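# Buying a first arm: the questions I keep getting

I spent most of last winter putting together the equipment plan for our sorting bench, and ever since then people from other departments (and a few from outside) have been writing to me with the same handful of questions. So I'm putting my answers in one place! I'm no engineer. I'm the person who had to make the spreadsheet add up.

*Last updated November 10, 2024*

## Where do I even start with a budget?

Start with the stuff around the arm. I know, I know, everybody wants to talk about the arm first. But my first draft had one big line for it and almost nothing underneath, and it was way off. By the time we were done the list had tables, a base, a gripper, bins, cables, spare fingers, shipping, a day of training and a proper electrician on it. I'd set up your sheet with a row for every one of those even if you leave the price blank for now.

## How much should I set aside for extras?

We kept $2000 back for small things and used nearly all of it. Most went to brackets, longer cables and a second set of gripper fingers. The silliest-sounding charge was $456 for freight on a table (a table!), so please ask for shipping in writing before you compare quotes.

## Did you get more than one quote?

Yes, from Hirel and from Clallosis. Hirel was cheaper on paper but left out installation, and Clallosis had it folded into the price, so I had to call both and have them redo the numbers on the same list. That cost me an afternoon and it was worth every minute. Send both sellers the exact same parts list from day one and you'll skip that step.

## Do I need an expensive gripper?

Probably not for your first year. We went with a plain two-finger one and I'd do it again. Before you pay for anything fancier, put your actual mix of items on a table and see which ones give you grief. Our trial mix is toy groceries, and I picked them for having very different shapes.
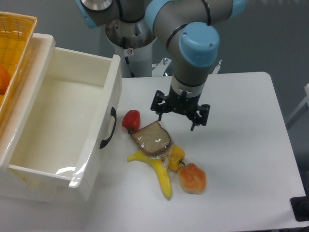
*Trial bench: open gripper over the toy produce, bread and roll, with the empty bin to the left.*

The slice of bread in its plastic wrap is my favorite thing on that table for planning purposes, because it raises all the questions I want a seller to answer. Can the fingers get hold of crinkly wrap? What about something thin lying on top of a banana? If your own products are all the same box, lucky you, you can ask much shorter questions.

## What about bins and baskets?

Buy these last, and buy them cheap. I ordered a whole matching set early on and then we changed the table layout, so half of it went into storage. Check the outside measurements including handles, too. I only looked at the inside ones.

## How long does it take from order to first use?

Our order went in with a promised wait of 9 weeks and took 10, which I'm told is pretty good. Add time on your own end for sign-offs. Ours sat in an inbox through most of February while I sent increasingly cheerful reminders.

## Should I lease or buy?

We bought, mainly because our money had to be spent inside one budget year. If yours can be spread out, get a lease quote and look hard at who pays for repairs and what happens at the end of the term. The Skerkance site leases theirs and they're happy with it, though they do grumble about the return conditions.

## Is a service plan worth it?

I took the basic one, called Bravo, for the first year. It covers phone help and one visit. I'll decide about renewing once I see how often we call them, and I've started a little log next to the bench so I'm not going by memory.

## Can I have your spreadsheet?

Sure! Email me and I'll send the blank version. The prices are stripped out (sorry, had to), but all the rows are there, including the one for table freight.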